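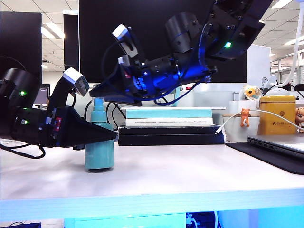

From: Heledd Rowlands
To: company history list
Subject: Re: Founder biographies, draft order

Dilwyn Hughes wrote:
> I have the Garkance entry at 399 words and I'm stuck on the early
> years. Was Efa Wogan a co-founder or did she join later? The
> Ciltmont catalog lists only Bleddyn. Also, do we say "inventor"
> for either of them?

Dilwyn,

She was a co-founder. The partnership papers carry both signatures, Efa's first. The catalog was printed for the trade and named whoever handled sales, and at that time it was Bleddyn. I would put both names in the opening sentence and leave the catalog for a note.

On "inventor," I would use it for Efa only. She held 2 patents, both for folding game boards. Bleddyn ran the shop and later the export side under the Quan name.

Changes I'd like before December:

1. Cut the paragraph on the Fedance lawsuit to a sentence or two. It was settled after the Wogans had sold their shares, and it belongs in the company entry.

2. Check the staff figure. You have 233 for the year of the move. Ruairí Ó Néill has the payroll book and gets 18 fewer. Please ask him which departments he left out.

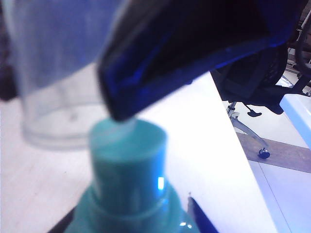

3. Add where Efa trained. I have her as an apprentice bookbinder, but only from a letter, so mark it as unconfirmed.

I can read a new version any evening after 7.

Heledd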